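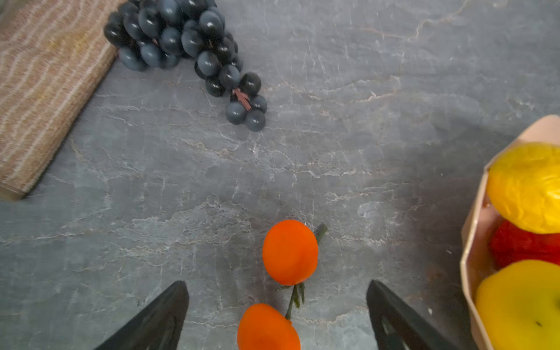
Cledley is a set of display fruit for counters, sideboards and shop tables, and this gallery covers the layout tests made with it on a dark veined top. The sets are stored mixed in one crate, so every layout starts with sorting by size. Large pieces go down first. Grapes beside a woven mat hold one corner well, and a pair of oranges on a shared green stem can stand alone on bare stone with nothing under it. The stem and leaves do the work a napkin or a bowl would otherwise do.

Spacing rule used throughout: 40 mm between groups, less inside a group. The mat is treated as a group of its own. 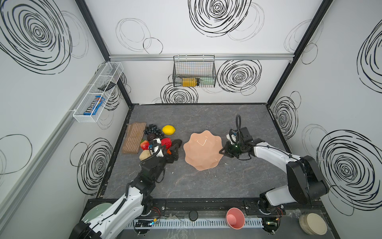
*Page last changed: March, text only*

Sorting stage. Grapes, a lemon and a strawberry share the left side of the top with darker pieces. The lemon is the lightest color in the pile and reads best slightly apart from the rest – next to the grapes, but not touching them. Baskets on the wall keep small packets off the work surface.

Dark fruit on a dark top loses its outline under weak light. Cotmont, the earlier set, had the same problem, and the cure was to put a pale dish under the darkest pieces.

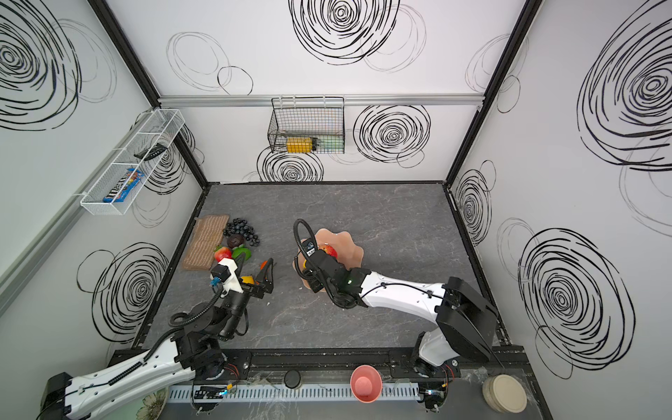 *Apple over the wavy-edged plate; mat, grapes and green piece at left.*

Plate stage. The plate takes the round fruit only. Long pieces tip on a raised rim and are left on the stone. Place the first apple off center, then turn the plate until its best side faces the room. Leave the rim showing on at least one side.

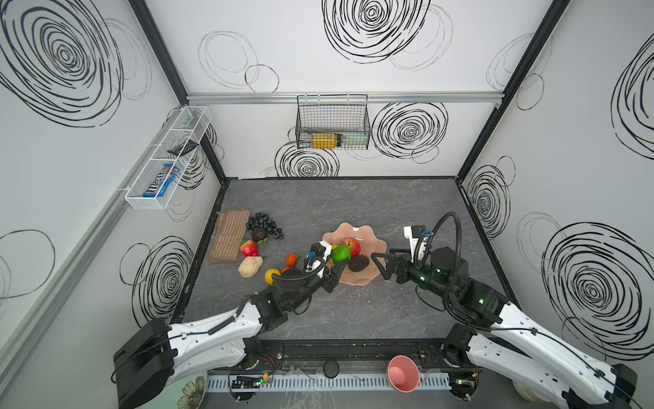

**Can display fruit be washed?**
Wipe it with a damp cloth and dry it at once. Soaking loosens glued stems.

Color order for a four-piece plate: red at the back, green against it, brown and yellow toward the edges. Two greens side by side look like one large fruit from across a room. Bread pieces stay off the plate and go at the near end of the mat side.

Sets are checked after 30 layouts. Loose berries are pressed back on their stems, and leaves that have gone flat are bent up by hand.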